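The Handover Sheet

A story

The rule that caused the trouble was number 47. I wrote it myself, in September, on the bus between Wostville and the plant at Clundham.

Rule 47: The arm shall not release food until the receiving surface has been confirmed.

There were 60 rules by the time Volis bought the kitchen line, and I had written most of them. My title was standards clerk. I had a desk, a kettle, and a window onto the loading yard. I liked the work. A good rule is short and tells you what to do with your hands, or with the arm's hands.

The trouble was the word "confirmed." The arms at Clundham took it seriously. An arm would pick up a bun, carry it over the plate, and stop. It was waiting for someone to confirm. The night shift had been told never to touch the panel during a lift, which was rule 12, also mine. So the arm held the bun, and the people stood behind the yellow line, and the bun got cold. On the first night this lasted until breakfast.

The shift lead called me at home.

"It won't put it down," she said.

"Has the plate been confirmed?"

"It's a plate. It's right there."

"Who confirmed it?"

She was quiet for a bit. I could hear a fan running behind her.

"I'm looking at it," she said. "I confirm it."

"You have to do it at the panel."

"Rule 12," she said, and hung up.

I went in the next day on the early bus. I had never seen the line running. I had worked from drawings, and from a binder that came over from the Sayce office when that office closed. The binder was 451 pages long and said a great deal about soup. It had one page on dumplings.

They gave me a hairnet and a stool. I sat there through the morning and wrote down everything the people did that wasn't in the rules. The cook turned each plate a little before she let go of it. She wiped the rim with her thumb. When she passed a plate to someone she said "yours," and the other person said "mine," and only then did she open her fingers. I asked her how long she had been doing that.

"Doing what?" she said.

I wrote the new rule that afternoon and threw out two old ones. The shift lead read it standing up. She wanted to know why it said "shall" in one place and "should" in another, and I told her that "shall" meant the arm had no choice. She asked which one applied to her. I said should. She seemed satisfied with that and signed.

Rule 47, revised: Before a lift begins, the person on shift should set the plate within reach and say that it is ready. The arm shall lift one piece at a time. It shall lower each piece to the plate before opening. It shall leave a space between pieces where the plate allows.

We argued over the last sentence. The shift lead thought it was fussy. I said dumplings stick. She said that was the cook's business, and the cook said it was everybody's business who had to eat one with a hole in it. The sentence stayed.

The first lift under the new rule was set for Monday. I took my stool back down and sat behind the line with the others. The cook put the plate out and turned it a little.

"Yours," she said to the arm.

It had no way of answering. I had not written one. The motor came on, the wrist tipped forward, and the shift lead put her hand flat on the front of her jacket and kept it there.

I had the pen out in case there was a rule 61. The bun went across and went down. The fingers opened. The arm drew back and waited the six seconds I had given it, and during those six seconds the cook leaned toward the yellow line as far as she could without crossing it.

"Mine," she said, very low, on its behalf.

I put that in the notes. It isn't a rule yet. On the bus home I tried it several ways, with "shall" and with "should," and then it got too dark to write. The sheet went up by the door the same week, with two pictures printed at the bottom.

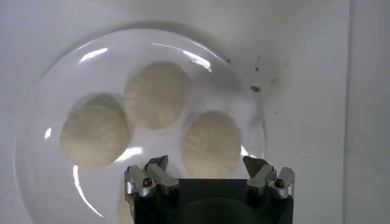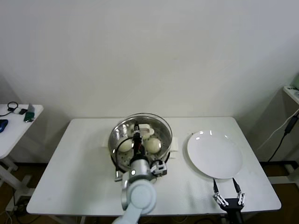 Rule 47, revised. First picture: three pieces on the plate. Second picture: gripper in the steamer, plate set out to the right.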